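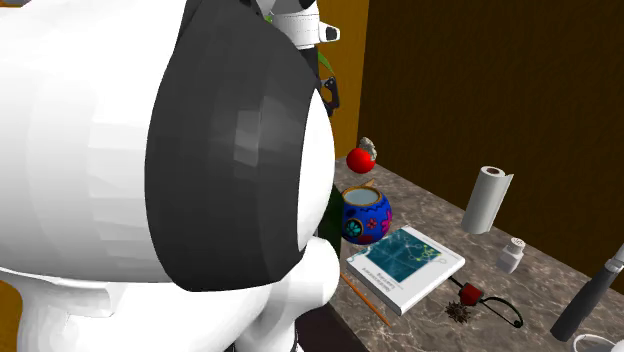 **tuva_sk** wrote:

OK, need some opinions before Monday. We're redoing the kitchen and I'm stuck on the counters. My mother-in-law Socorro is all in on marble. I keep hearing it's a nightmare with lemon juice and red wine, and we cook with both pretty much every night. The quote from Brellness was 1,395 for the small run by the stove, installed. Do I do it or do I chicken out and get quartz?

---

**pevetti_fan** wrote:

Do it! We've had marble for years and yes, it etches. Ours has rings all over it and I love every one. If you want a kitchen that looks lived in (bread, kids, tomato sauce, the whole deal) it's great.

---

**Necati A.** wrote:

Gonna disagree with the fan club. I had honed marble at my old place in Brulham and I was wiping that thing down like a crazy person. One cut lime left overnight and there was a dull spot forever. I paid a guy 200 to polish it out and you could still find it when the light came in sideways.

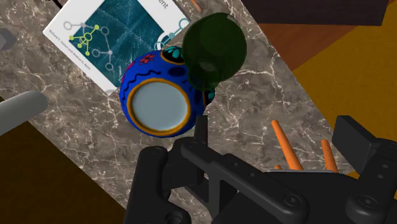 So now I have quartz and I don't think about it at all. I put bright stuff out on it for color and that's plenty for me.

---

**tuva_sk** wrote:

@Necati A. was yours sealed though? The Brellness lady swore sealing takes care of it.

---

**Necati A.** wrote:

Sealed twice a year. Sealer helps with stains, like oil and wine soaking in. It does nothing for acid. Ask her again and say the word "etching" this time.

---

**hedvika_m** wrote:

What Necati said about sealer is right, but 200 for one spot is nuts. I do mine with polishing powder and a damp felt pad, 25 minutes tops. Try it in a corner first. Also ask if they have remnants! I got a piece from Quintero for 40 and it's my pastry board now.

---

**pevetti_fan** wrote:

Felt pad on a honed top? You'll get a shiny patch.

---

**hedvika_m** wrote:

Mine's polished, so no. For honed you'd want a different powder, fair point.

---

**tuva_sk** wrote:

Leaning toward quartz by the stove and a marble remnant for baking. Socorro is going to sulk, but she'll get the good rolling pin. Calling Quintero in the morning.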